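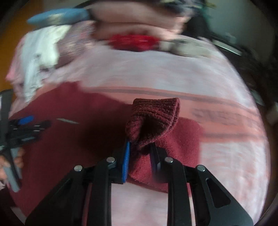
Can any machine sort and fold laundry at home yet?

Posted by Tove Bundgaard, 26th May

We are a house of 4 and the washing gets dumped on the bed when it comes out of the dryer. Socks, towels, shirts, blankets, all in one heap. I can live with the washing part. It's the sorting and folding that eats my evening. My brother-in-law says there are machines now that will do it and I should stop complaining and buy one. I looked and found a lot of videos and not much for sale. Is there anything a normal person can buy that will take a mixed pile and give me back folded clothes? I don't need it to be fast. Matching socks would be a big plus, as most of ours are dark colors and I get them wrong myself.

3 replies

Hildegard Böttcher
Short version: no, not for a mixed pile at a price you would pay.

I did maintenance at a commercial laundry in Dutdale until December. We had a folding machine for flat goods, and it was good. Sheets and towels went through all day. But a person stood at the front and fed every piece in by the corners. The machine never picked anything out of a cart. When a pillowcase had a sock stuck inside it, the line stopped and one of us went in after it.

Picking up is the hard part. A box has the same shape every time you reach for it. A sock can be flat, balled up, inside out, or have the cuff folded over so you can't tell where the opening is. A dark red sock on a dark red towel is worse again, as a camera has to work out where one stops and the other starts. A gripper can pinch a thick knit well enough. Knowing which layer it has pinched, and whether the towel is coming up with it, is another matter.

Folding comes after that. A towel is a rectangle and you can write down the steps. Shirts are harder. Fleece blankets are big and they slide off whatever you put them on.

If you want to save time now, put a mesh bag in each bedroom for socks and wash them in the bag. That gets rid of most of the sorting.

Karim Tawfik
just buy 158 pairs of the same black sock and throw the rest out. problem solved, no robot

Souad Kabbaj
I agree with Hildegard on the mixed pile. I would add that it depends what you call a chore. We have a robot vacuum and it does the downstairs floor without help, except for the rug fringe. The dishwasher is a machine too and we don't think of it as one. Laundry is stuck in the middle, with two machines that wash and dry and then a person for everything else.

I would not put down a deposit on anything that isn't shipping. If you do go to see a demo, take your own clothes in a bag and tip them out in a heap. Ask them to start from there, and stay until the last sock.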